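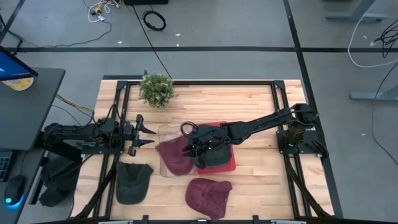
Wasn't the music just there to cover the projector noise? I've had that question at nearly every talk, and I love it, so start with it tonight. Yes, partly! Then play the first clip (the waltz) with the sound up.

Let it run to the end. Don't talk over the violins this time.

The Estino was a 19-piece house orchestra on a good night and one tired pianist on a bad one. The players often saw the film for the first time along with the audience. Imagine that — a chase coming up, and you're still turning pages on the love theme.

Go to the cue sheets. Show the Jornska set first, since the handwriting is easier to read. Point out "slow, then slower" in the margin, and the place where somebody has crossed out a march and put in a lullaby. Ask the room what they think was on screen. Wait for answers, people always have good ones.
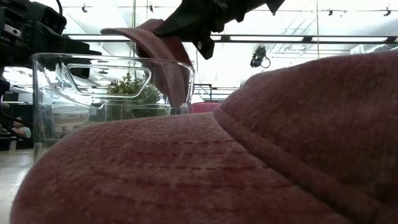 Then play the same stretch of film twice, once with the march and once with the lullaby. It's 25 seconds each time. I still get goosebumps at the lullaby, and I've heard it more than is good for me.

Water.

Next part is the Kováčik songbook. Keep it short, or we'll be here all night. Themes were sold as sheet music in the lobby, so you could go home and play the picture over again on your own piano. Page 12 has the tune they'll all recognize. Hum it if the speakers are acting up. If they want to sing, let them sing!

Mention that the trumpet part is missing and that we'd be thrilled to see a copy from anybody's attic. 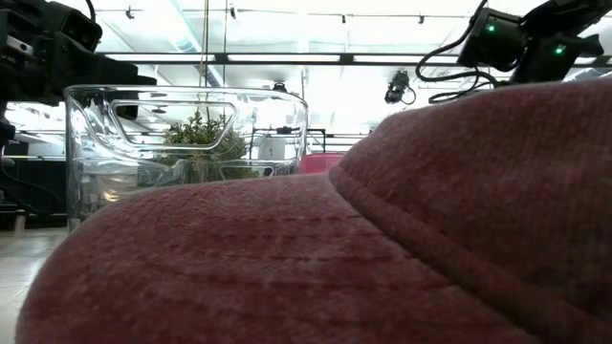 Berkovmont, 21 September 2017

Changes for tonight: the piano is on the left side of the stage, so come in from the right. Clip 5 now goes before the songbook, straight after the lullaby. It's the storm at sea, with the drum part played the way the cue sheet asks for it, and it is LOUD. Warn the front row.

Questions after that, then the waltz again while people find their coats.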